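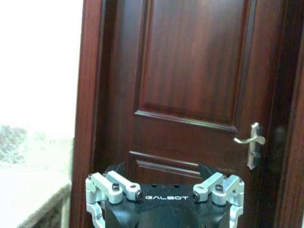 Clukidley House Facilities Department, Robot Working Practice
Frequently asked questions for staff, contractors and residents

These answers explain the rules that apply when a mobile robot arm is working inside our buildings. They cover the three sites at Garholm, Pilley and Dalen. They replace the leaflet issued in March and apply from 7th June. Where an answer differs from the local house rules, the stricter of the two should be followed.

Who do these rules apply to?
They apply to anyone who starts, supervises or works beside a robot arm on our premises. Contractors must read them before their first visit and sign the site register to confirm that they have done so. Residents are not asked to sign anything, but they are entitled to a copy on request.

May a robot open any door it can reach?
No. A door may be opened by a robot only if it is on the approved list for that building. There are 173 doors on the list across the three sites. Bedroom doors are never listed. If a resident would like help with a bedroom door, a member of staff must be present and must ask for the resident's agreement each time.

What is checked before a door is added to the list?
The supervisor records the type of handle, the side on which it is fitted, the direction in which the door swings and the space in front of it. Lever handles are preferred. Round knobs are considered one by one. A door with a closer that needs a strong push is not listed until the closer has been adjusted by the maintenance team.

Varnished doors need particular care. The fingers should take hold of the lever only and should not press on the leaf, the panel mouldings or the frame. Any mark found on a finished surface is to be reported on the same shift, whether or not the robot is thought to have made it.

How fast may the arm move near a door?
Near a door or a handle, the speed limit is 100 millimetres per second at the fingertips. In open space, with no person inside the marked area, it is 200 millimetres per second. Supervisors may set a lower limit but may not raise either figure.

What if someone is on the other side?
The supervisor must knock, wait and look before the robot begins. At a door without a glass panel, a second member of staff stands on the far side - or a barrier is put up there if the door leads to a corridor. The robot must not be started on the strength of a shouted reply.

Who may press the stop button?
Anyone. Staff, visitors and residents may all stop the robot at any time and will not be asked to justify it. Only the supervisor may start it again, and only after walking the full path of the movement.

Is the robot allowed to handle linen?
Yes, within limits. Towels, flannels and folded sheets may be picked up and moved. Clothing belonging to residents may not, unless the resident has agreed in writing. Items that are soiled, or that may be, are handled by staff wearing gloves and go straight to the laundry in the usual bags.

How should a towel be held?
The towel should be gripped in one place, with enough cloth between the fingertips to prevent slipping. Loose cloth may hang on either side of the fingers, but it must be kept out of the pivots and links. If cloth is drawn into a joint, stop the arm and release the power before freeing it by hand. Pulling against a closed gripper damages both the towel and the fingertips.

Terry cloth sheds fibres. The supervisor should look over the fingertips, the links and the screw heads at the end of each linen task and remove any lint with a dry brush. Compressed air is not to be used indoors.

White towels are used for all practice tasks, as marks from the fingertips are easier to find on them. A towel with a mark on it is put aside and kept until the weekly check.
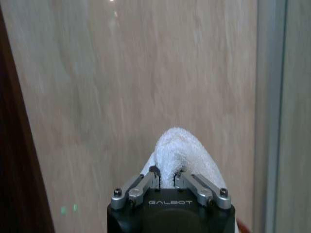 Can the same gripper be used for doors and for linen?
It can, provided that the fingertips are cleaned between the two. A handle is touched by many hands in a day, and clean linen must not be touched afterwards with fingertips that have not been wiped. Use the approved wipes, allow the surface to dry in the air and enter the time in the log. The same applies in the other direction after any work with damp cloth.

What goes in the log?
The log records the start and finish time, the supervisor's initials, the doors used, the items handled, every stop and the reason for it if known. A stop with no known reason is still entered. Last year's logs held around 2,799 entries, and the speed limits given above were reviewed against them.

Are pictures kept?
Pictures taken by the arm during a task may be kept for training and for checking reports of damage. No picture that shows a resident may be kept without consent. Requests to see or delete a picture should be made at the reception desk of the site concerned.

How do I report a concern?
Use the yellow form at reception or speak to the shift supervisor. Reports from Pilley and Dalen are passed to the Garholm office, which sends a written reply. If the concern is about immediate safety, stop the robot first and complete the form afterwards.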